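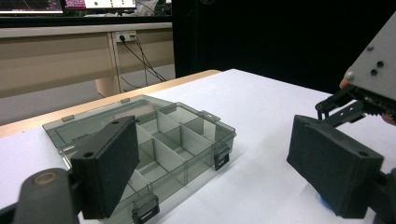 How often should the first aid cabinets in the workshop be checked?
Once per month, and also on the same day when somebody has used something from them. A plaster can wait for the monthly visit, an eye wash bottle can not.

First aid and emergency points - monthly inspection
Site: Stodia, building Drenberg
Date: Friday, August 2, 2019
Inspected by: Olaia Olmedo
Copy to: Hugo Cuesta

1. Cabinet at main entrance
Sign visible from the corridor: OK
Door opens without key: OK
Contents agree with the list inside the door: NOT OK
Comment: Burn gel is missing. The list is also the old one, it still asks for scissors with metal tip. Please print the new one.

2. Cabinet in paint room
Access free: NOT OK
Comment: A pallet of Szabo thinner was standing in front, same as last month. I asked to move it and it was moved while I was there. I would like yellow lines on the floor, 40 cm from the wall.
Sterile dressings in date: OK
Gloves, two sizes: OK, but size L is nearly finished.

3. Eye wash station, grinding area
Bottles sealed: OK
Expiry date: OK until end of August, must be ordered now
Mirror clean: NOT OK
Comment: I cleaned it myself. Order number for the bottles is 1,434 in the Altora catalog - the bigger bottle does not fit in the holder, please do not order this one again.

4. Stretcher, room 53
Straps complete: OK
Cover closed: OK
Comment: The hook on the wall is loose on the left side. It holds, but I don't trust it for another winter.

5. Accident book
In its place: OK
Last entries signed: NOT OK
Comment: Two entries are without signature of the shift leader. One of them is a small cut on the thumb, the other has no description at all, only a name and the hour. Hugo, can you speak with the evening shift?

6. Emergency numbers
Posted next to each telephone: OK, except the telephone in goods reception
Comment: The paper there is so pale from the sun that I could read only the first line.

To be done before the next inspection
Burn gel and eye wash bottles - Olaia
Floor lines in paint room - Hugo
Hook in room 53 - maintenance
New paper for goods reception - Olaia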